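This site uses cookies to remember your settings. Accept | Manage

Bivura adds two baking chocolates to Gristen line

GRUDCOMBE — Bivura will add two products to its Gristen range of baking chocolate in December: a dark chip and a chopped milk chunk. Both are sold in 300-gram resealable bags.

The chip is made for cookie and muffin doughs and keeps its shape during baking. The chunk is cut larger and melts more readily, so it also suits brownies and sauces. For bar cookies, Bivura recommends chilling the dough for 30 minutes before it goes into the pan.

Both products will be made at the company's Obura plant, which already supplies the Gristen cocoa powder. Existing recipes on the bag panels have been retested with the new cuts — baking times are unchanged, except for the blondie, which needs 3 minutes more.

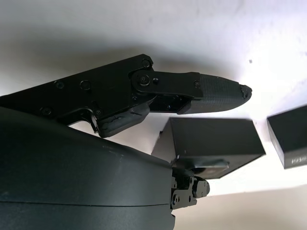
Retail cases hold 2 rows of bags and can be shelved without repacking. Ingredient and allergen sheets are available to retailers on request from the Bivura trade desk.

Last updated: December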